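Reducing Background Noise in Shared Study Rooms: A Project Report

Module: Research Methods in the Built Environment
Submitted by: Iida Hyvönen
Project location: Katutville campus, Clasilari building

1. Introduction

The Clasilari building was opened to students as a library annexe and is now used mainly for individual study. It contains six shared study rooms on two floors, each with hard floors, painted walls and large windows. Complaints about noise in these rooms have been made through the student services desk for several years. The purpose of this project was to establish which sounds students find most disturbing, and to test whether simple changes to a room could reduce the disturbance without building work.

The project was carried out during the autumn term, beginning in September, under the supervision of the department. It was limited to three of the six rooms. The remaining rooms were closed for part of the term while the heating was being repaired.

2. Background

Published guidance on room acoustics usually deals with classrooms and offices. Shared study rooms fall between the two. There is no teacher whose speech must be understood, and the people present do not work together. Speech that can be followed is generally more distracting than steady noise at the same level, and a very quiet room may therefore make a short conversation more noticeable.

Hard surfaces reflect sound and allow it to build up. Curtains, carpets, felt panels and full bookshelves absorb part of it, mostly at higher pitches. Low sounds, such as ventilation hum, are little affected by thin materials.

3. Method

The work was divided into a questionnaire and a room trial. The questionnaire was sent to 1,513 students registered with the library, and 114 complete replies were received. Respondents were asked how often they used the study rooms, at what time of day, and which sounds made them lose concentration. A free comment box was included at the end.

For the room trial, felt panels supplied by Ertürk were hung on the rear wall of Room 2, and felt pads were fitted to the chair legs in Room 3. Room 1 was left unchanged for comparison. Sound levels were recorded with a Dralta hand-held meter placed on a table, away from the door. Readings were taken in the morning and in the late afternoon. The meter was checked before each session against the reference tone provided with it.
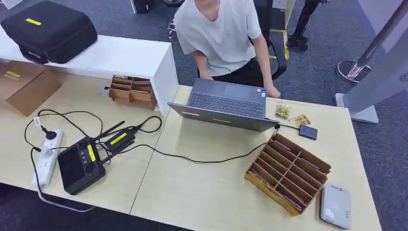 Dralta hand-held meters tend to read low in a quiet room, Henrike remarked at the interim presentation, and she asked whether the morning figures could be trusted at all. The point was accepted. The morning readings have been kept in the appendix but are used in this report only to compare one room with another, as the same meter was used in all three.

4. Results

Conversation was the sound most often named in the questionnaire, followed by chairs being moved and by doors closing. Typing was mentioned by a small number of respondents, mostly those who preferred to work on paper. Several comments concerned telephones left to vibrate on tables.

In Room 2 the panels produced a slight fall in the afternoon readings. Users of the room described it as "softer", although two said that they could still follow conversations at the next table. In Room 3 the average level hardly changed, but the short peaks caused by moving chairs were clearly lower. Room 1 showed no change over the period.

5. Discussion

The felt pads were the cheaper measure and dealt with a sound that many respondents had named. They do wear out, and a number had come off by the end of the trial. A screw-fixed type would probably last longer.

The low response rate is a weakness. Students who are troubled by noise may have been more willing to reply, and the results should not be taken as the view of all library users. The Thursday afternoon sessions were also affected by a lecture held in the adjoining hall.

6. Recommendations

It is recommended that felt pads be fitted to chairs in all six study rooms and inspected each term. Door closers should be adjusted on both floors. Further panels should be considered only after a longer trial, with readings taken at more than one point in the room.

Appendix A: Questionnaire
Appendix B: Sound level readings, Rooms 1 to 3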